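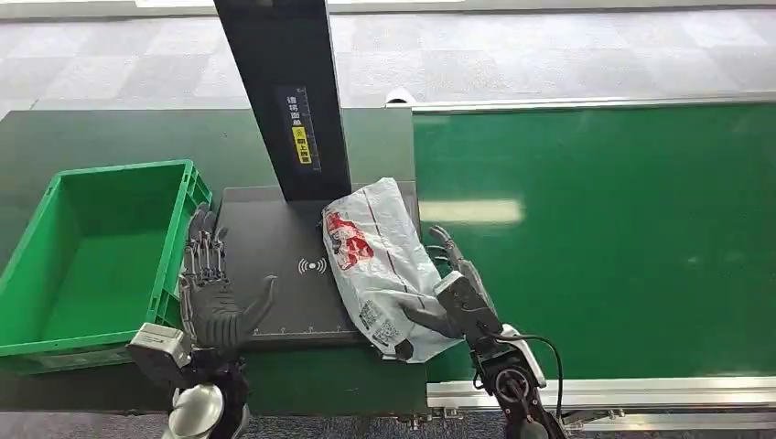
Green plastic crate with ribbed sides, empty.

Lists > Skuren Growers > Storage and winter > Re: Potatoes going soft in the shed

From: Kausar Rajput
Subject: Re: Potatoes going soft in the shed

On Sunday a member wrote:

> We lifted the maincrop in good weather and I was pleased with them,
> but they are already going soft and a few have started to sprout.
> They are in plastic crates in the shed, stacked up, with the lids off.
> The shed has one window on the south side. My neighbour uses paper
> sacks and says plastic makes them sweat. Should I change over, or is
> it too late for this lot? I also have apples in there on the shelf
> above, if that matters.

The apples do matter. Move them first, today if you can. Ripe apples give off a gas that affects potatoes kept close by, and a small shed with the door shut will hold it. Mine go in the loft over the porch and the potatoes stay on the ground floor.

I have used plastic crates and paper sacks side by side for six winters now. I don't find much between them as long as the potatoes go in dry. Your neighbour is right that solid plastic can hold moisture. If your crates have solid sides, fill them only halfway and put a few sheets of newspaper in the bottom. Change the paper when it feels damp. Crates with slots need less attention but they let in light, so they want a cloth over the top and sides.

Crates are easier to check than sacks. With a sack you have to tip the lot out to find the one that has gone, and you smell it well before you find it. I go through the crates every other week and take out anything with a soft spot. It takes me most of a morning and I do it with the radio on.

The window is your other problem. A south window will warm the shed on any bright day, even in January, and the light will turn them green. Board it over or hang an old blanket across it. I used a piece of carpet for years - ugly, but it did the job.
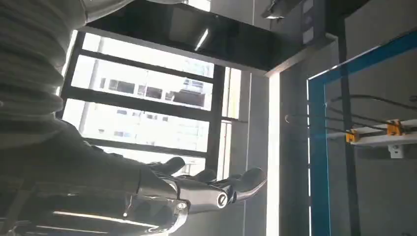

As for whether it is too late, sort them now and see. Firm ones with short sprouts are fine to eat. Rub the sprouts off and put those in a crate by themselves to use first. Soft ones with no rot can still go in soup if you peel them thickly. Anything green I throw out. I don't bother cutting round it.

My own crop came to 229 kilos last year off the bottom field, and I lost nearly 18 of those before March. Most of that was slug damage I should have spotted at lifting. If a potato has a hole in it, don't store it, however good the rest looks. I have been told this many times and I still put them in when I am tired.

Somebody asked on the list last month about the hessian liners from Vutus. I bought a few and they are all right. They keep the light out and they wash well, but mice go straight through them. If you have mice, stay with hard plastic or a metal bin with the lid propped open.

Let the potatoes dry off for a few hours after lifting, out of the sun, and leave the soil on. I see people washing them before they store them and it always ends badly.

I have seed catalogues to pass on if anyone wants them, and some jars. Reply to me and not to the whole list, please.

Kausar

Recent messages in this list
- Onions with thick necks, will they keep?
- Mice in the lean-to again
- Re: Squash on a windowsill
- Jars wanted, Mai Road end
- Sharing a delivery of straw

Skuren Growers mailing list | Contact the list owner | Back to top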